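Storeroom walk-round, Pultell unit, 1/9/20

1. Floor clear around boxes: OK
I went round the small square tiles first, and I'm happy with them.

2. Boxes flat on the floor: OK
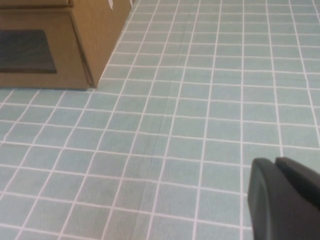
Item 2, brown box on the tile.

3. Cardboard edges: needs work
Ugh, the big window cutout has a frayed strip along its lower edge, with the outer paper peeled back. I'd tape it before anyone grabs it there! Small dent on the lower panel too, but I can live with that.

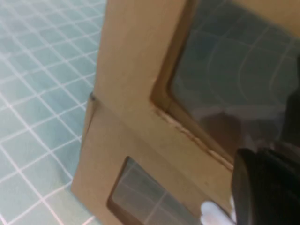 4. Labels and stock list
Rawat list says 9 boxes, I signed for 8. Will chase Wostau.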